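June
By the Bellside columnist

My kitchen mixer quit on me last month, halfway through a batch of bread dough. It's a Plelby, the heavy kind with the tilting head, and it had been going strong for 30 years before it started to growl and then just hummed at me without turning. I called the store where I buy most of my appliances and the guy on the phone told me (very kindly!) that they had a sale on new ones.

I didn't want a new one. I wanted the old one to work. So I found a repair shop, Avotiņš, over behind the Bellside post office, and for 82 dollars they opened it up, replaced one worn gear, cleaned out a truly disgusting amount of old grease and handed it back. I made rolls that same night.

Now I'm going to get on my soapbox, so go refill your coffee. I think every company that sells a machine with moving parts should have to sell you the parts too, one at a time, at a fair price, for as long as people are still using the thing. Put the part number in the manual. Mine, by the way, is 1453, and I've written it inside the cupboard door in marker so I never have to hunt for it again.

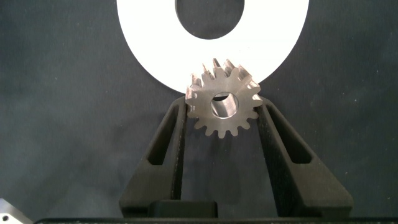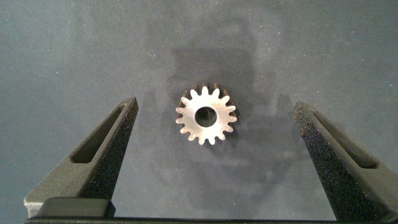 Metal spur gears, each with a round hole through the middle.

People tell me it's cheaper to replace than to repair, and sometimes they're right. I had a Nedeo hand blender that cost less than lunch for two, and when it died I couldn't even find a screw on it. The whole body was glued shut. But who decided it should be built that way? I sure didn't get a vote. I would have paid a few more dollars for four screws and a lid that comes off.

The other thing I hear is that regular folks will hurt themselves poking around inside a motor. Well, maybe, and I'm happy to leave the wiring to somebody who knows wiring. We let people change their own brake pads, though, and I'd say a car is a good deal scarier than a mixer.

What gets me most is the waste of perfectly good stuff. The bowl on mine is fine, the motor is fine, the hook and the beaters are fine, and all of it was headed for the curb over one piece I could have closed my fist around. Before you haul yours out there, call a repair shop and ask. And if the manual doesn't list the parts, write to the company and bug them about it. I've sent two letters so far and I have plenty of stamps.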